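Backup software for an older laptop: Clivance or Midska?
Home > Utilities > Backup and Recovery

porchlight_dee
Hi everyone, and merry Christmas to those who keep it! I've got a quiet afternoon here so I'm finally getting around to something I should have done back in March, when my old drive started clicking. I have an older laptop with 232 GB on the main drive, most of it in use, and an external drive that I've been dragging folders onto by hand whenever I remember. I'd like a program to do it for me. I've narrowed it down to Clivance and Midska because both have a free version and both seem to get decent write-ups, but I can't tell from the feature lists which one is friendlier to somebody who doesn't want to fiddle. What do you all use?

Hamann
Merry Christmas, Dee. I've been on Clivance for years and I'd pick it again. You choose your folders, you choose your drive, you pick a time, and after that you pretty much forget it's there until you need it. My first full backup took most of an evening, and the daily ones since then are done before I've finished my coffee. The free version leaves out encryption, so if you keep tax papers on there you may want to think about that.

kettle_and_toast
I'm going to disagree with Hamann a little (sorry, friend, you know I love you). Clivance is fine for backing up, but have you tried restoring one single file from it lately? You have to open the whole set, wait for it to read the catalog, and then hunt through a tree that doesn't remember where you were last time. With Midska the backup is plain folders on the drive. You open them in your regular file window and copy out what you want, and if Midska went away tomorrow you'd still have everything. To me that matters more than a nice schedule screen.

Hamann
Fair point about the catalog, it is slow. But plain folders take up a lot more room! Clivance squeezes mine down quite a bit, and it keeps older versions too, so when I saved over my daughter's school essay I could go back to Tuesday's copy. Can free Midska do that?

kettle_and_toast
No, versions are paid only. I'll give you that one.

Revathi Salian
Hello Dee, I've used both, one on my own machine and one on my mother's, so maybe I can be a tiny bit useful. I think the two of them are right about different things. My mother has Midska, and she can get her own pictures back without calling me, which is worth a great deal to both of us! I have Clivance on mine for the versions. Whichever you go with, please do a practice restore the first week. Take some file you don't care about, rename it, and pull the old one back out of the backup. I skipped that for the longest time and then found my backup had been leaving out my desktop folder the whole while, all because of one checkbox on the second settings page.

Speaking of pictures, do make sure your phone photos are in there as well. Mine go into a separate folder that neither program picks by default, and I have 4,000 of them, everything from my nephew's graduation to corn in a blue shopping basket.
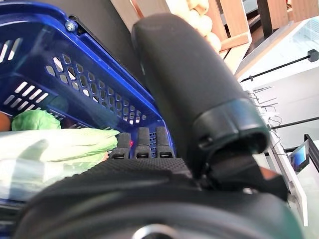
You'll want to add that folder by hand under Sources in Clivance, or under My Places in Midska. It takes a minute, and then run the full backup again so it catches up. Mine took 57 minutes the second time around, on a plain old USB drive.

sovberg_fan
Surprised there's no mention of Sovberg Mirror yet. It's $35, one time, and it does plain folders AND versions. I was on free programs for ages and felt silly once I switched.

kettle_and_toast
I tried the Sovberg trial and it wanted to start with Windows, update with Windows and pop up a little reminder every morning. Maybe you can turn all that off, but I gave up before I found it.

sovberg_fan
Settings, then General, then uncheck Friendly Reminders. I agree it should be off to begin with.

porchlight_dee
You are all so kind to answer on a holiday! I've put Midska on for now, mostly because of Revathi's mother, and the first backup is chugging along while I type. I did check, and my phone photos were not included, so thank you for that. Two questions while I wait. Can I leave the external drive plugged in all the time, and will it mind if I close the lid partway through?

Hamann
Don't close the lid! It'll pause at best. As for the drive, I unplug mine when it's finished, in case of a power surge or something nasty getting onto the computer. Others leave theirs in.

kettle_and_toast
I leave mine in or I'd never back up at all. But Hamann's way is safer.

Last post in this thread: 2020-12-25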